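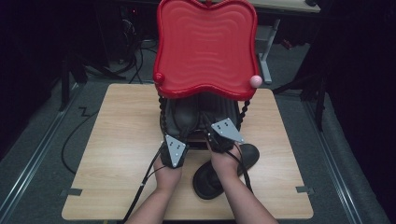 Keeping a Games Cupboard Alive: Tips for Dungeon Masters With Ordinary Houses

Posted Oct 27, 2026 by the Likar Kitchen Table

I have been running a fantasy campaign out of the same house in Girnville for 11 years. In that time the party has saved the town of Tirstead twice and burned it down once, and I have learned a fair bit about getting candle wax off a battle mat. What follows is the household side of the hobby, which the rulebooks skip in favour of another page on grappling.

Wet-erase mats

Read the marker before you use it. Wet-erase is fine, dry-erase will stain most vinyl mats, and permanent marker is what your players will reach for. If the damage is done, scribble over the line with a fresh wet-erase marker in a similar colour, leave it a minute and wipe with a damp cloth. For true permanent ink, try a little rubbing alcohol on a cotton bud in a corner first. It may lift the printed grid along with the ink, at which point you own a very nice placemat.

Clean the mat the same night. Red is the worst for ghosting. I still have the faint outline of a beholder's lair from a February session, and every dungeon since has had a mysterious round room in it.

Roll mats, never fold them. Store them printed side out, loosely, in a cardboard tube or a length of drainpipe. If yours has already been folded, lay it flat somewhere warm under a few heavy books. Most of us have heavy books.

Warped map sheets and posters

Paper maps that came folded in a boxed set can be pressed with an iron on the lowest setting, no steam, with a clean tea towel between the iron and the paper. Go slowly. Don't try this on anything laminated or glossy, and don't put the iron back in the cupboard with bits of the Underdark stuck to it.

Bent miniatures

Soft plastic minis come out of the box with swords like cooked spaghetti. Dip the bent part in hot tap water (hot, not boiling, and use tongs), straighten it with your fingers, then plunge it in a bowl of ice water and hold it there. Some plastics have a long memory and will droop again by summer. Do it again, or decide that the paladin has a curved blade and always did.

Resin is another matter. It can be coaxed a bit with warm water, but it snaps when it's had enough and gives no warning. Wear gloves and a proper mask if you sand it, and sand it wet. I finish visible seams with 3,000 grit, which is absurdly fine and makes no difference from across the table, but I sleep better.

Dice

Wash them. Think about what has been on those hands. A bowl of lukewarm water, a drop of dish soap, an old toothbrush for the numbers, and dry them on a towel. No dishwasher. I know somebody is going to try the dishwasher.

Faded numbers can be filled in again with a fine paint pen. Slop it on, let it dry for a minute, then wipe the face with a barely damp paper towel so the paint stays in the grooves. Metal dice should live in their own bag, away from the plastic ones and well away from any table you inherited. A picture frame from the op shop, glass out and felt in, makes a perfectly good tray and looks a lot like something that costs $60.

Saltwater float tests for balance are a pleasant way to spend an evening and will prove nothing to the player who has already decided the die is cursed. Let them put it in the freezer. It keeps them busy.

Snacks

The rule in our house is that nothing orange and powdery crosses the threshold. Failing that, supply chopsticks. You'd be amazed how quickly a table of grown adults takes to eating cheese puffs with chopsticks, and character sheets last a good deal longer.

Put drinks on a side table or a stool, lower than the playing surface, so that when one goes over it goes down. If you have no side table, use mugs. They're squat and heavy, and they discourage refills.

For grease spots on a character sheet, cover with cornflour, leave overnight and brush off. For coffee rings, declare the sheet antique.

Foam and terrain

Craft foam walls dent in storage. Seal them before painting with a coat of PVA glue mixed with a bit of black paint, and never use ordinary spray primer on bare foam, as it will melt. I lost most of a cathedral that way - the ruins were used for years and got more compliments than the original ever had.

Shallow baking trays from the discount shop, stacked with non-slip shelf liner, hold more terrain than any purpose-made case. Stick a strip of magnet under each base and they won't wander about when you carry the tray upstairs. Label the ends. I use masking tape, and the tape says things like GODOY SWAMP, GOOD TREES and BAD TREES.

The cupboard itself

Keep it off an outside wall if you can, as damp gets into paper first and then into cardboard tokens, which swell and refuse to go back in their slots. Those little silica packets that come with shoes are worth saving. Check them now and then, and keep them out of reach of pets and small children.

Leave about a third of the shelf empty. It'll be full by the next release, but it's a nice shelf for a week or 2.

Contact the Likar Kitchen Table | © 2026 Likar Kitchen Table, Girnville | Back to top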